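Stornmont releases packing guideline for student pencil cases

FOR IMMEDIATE RELEASE
11 December 2019

School and office supplies distributor Stornmont has published a packing guideline for hard-shell pencil cases, covering tray layout, item orientation and lid clearance. The guideline applies to hinged plastic cases with a moulded tray and is intended for retailers, school offices and families preparing supplies for the new school year.

The document was drafted in July by the company's product standards group, led by Xóchitl Bañuelos. It replaces the loose-leaf sheet previously supplied with bulk orders from the Flimstead warehouse.

"Most complaints we receive about hinged cases concern the closure, and most of those come down to an item sitting above the rim," said Bañuelos. "The guideline sets a packing order and a height limit for each part of the tray."

Long, thin items are placed first, parallel to the hinge and along the back edge of the tray. Erasers are laid flat in front of them. Small boxed items, such as refills, go in the end compartment. Capped markers are left until last – their barrels are usually the thickest items in a student's kit – and are checked against the rim before the lid is lowered.

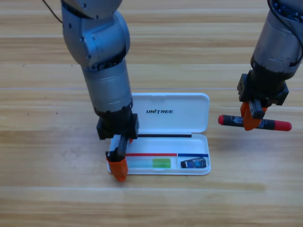
Scope and clearances

The guideline specifies a minimum clearance of 3 mm between the highest packed item and the underside of the closed lid. Items that do not meet this figure are to be carried separately. Caps must be fully seated before a marker is measured, as a partly seated cap adds to overall length and may catch on a compartment wall.

Cases are to be packed open on a flat, level surface with the lid fully upright. The lid is not to be used as a secondary tray. Scissors, compasses and liquid glue are outside the scope of the guideline.

A separate annex covers labelling. Owner labels are to be applied to the underside of the base, clear of the hinge and any printed lettering.

Availability

The guideline runs to 7 pages and is available at no charge from Stornmont account representatives. Printed copies are supplied in packs of 30 under catalogue number 157. Orders placed through the Kendetti catalogue will include one copy per carton.

Media enquiries: Product Standards, Stornmont, Flimstead office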